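Saving the boxes

Jun 1, 2018

We have lived in this flat for eight months and I have only now dealt with the cardboard. When we moved in I flattened every box and slid the lot behind the wardrobe, telling myself we'd need them again. We won't need all of them. Last weekend I pulled the stack out and started going through it.

Most of it went in the yellow-lid bin over a couple of collections. The thin stuff goes straight away: cereal cartons, shoe boxes, anything with a shiny coating. I kept the plain brown corrugated pieces, the bigger the better, and I have been finding uses for them.

The first is lining drawers. The kitchen drawers here have rough bottoms and the cutlery tray slides about every time you open one. A sheet of corrugated cut to size stops that. Measure the inside of the drawer, take off a few millimetres each way, and cut with the ribs running front to back. If the ribs run side to side the sheet wants to fold when you push it in. I did four drawers in an evening, and the one under the stove took two goes because it isn't square.

The second is labels. I had a roll of proper ones from Tendeo but they peel off in the laundry, where it gets steamy. A bit of cardboard with a hole in it and some string through the hole works fine. Tie it to the handle of the tub and write on it with a fat marker. When the contents change you turn it over and use the other side.

Making the hole is the only fiddly part. Scissors crush the cardboard and leave a slot. A hole punch from the desk won't take the thickness. What you want is something narrow with a point, pushed straight down, with something soft underneath so you don't mark the bench. I use a folded tea towel. 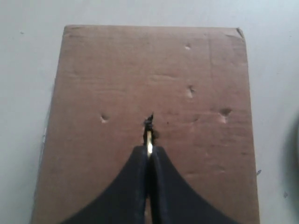

Go slowly and don't wiggle. Corrugated has two skins with the wavy layer between, and if you lever sideways the top skin tears and you get a ragged hole that the string will eventually pull through. If that happens, a square of tape on each side and a second go through the tape will fix it. I've done this on plenty of them and they have held.

Wrinkled cardboard is all right for labels. For the drawers I'd pick flatter pieces, though you can put a wrinkled one under a few heavy books overnight and it comes up reasonably well. Anything that has been properly wet should go. It never gets its stiffness back, and it smells.

The third use is the garden, such as it is. We have two raised planters on the balcony and I put a layer of cardboard over the soil in the one I'm resting. Take the tape off first. I poke holes through it here and there to let the rain in, the same way as for the labels but without the tea towel. By February, when it's hot, I expect there won't be much left of it and I can plant straight through.

I did look at buying organisers instead. Trideck make a stackable one that my sister likes, and the colour would have suited the kitchen, but it was 40 dollars a drawer and I have a lot of drawers. The cardboard was already behind the wardrobe.

Rafia Kazmi left a comment on my last post asking whether silverfish are a problem. I haven't had any yet. I wiped the drawers out and let them dry before the liners went in, and I plan to change the liners once a year – sooner in the one with the oil bottles, which is already a bit marked.

There is still a decent pile left, mostly long strips from a flat-pack shelf. They are too narrow for drawers and too long for labels. I might try them between the baking trays, which rattle. The rest can go out with the next recycling.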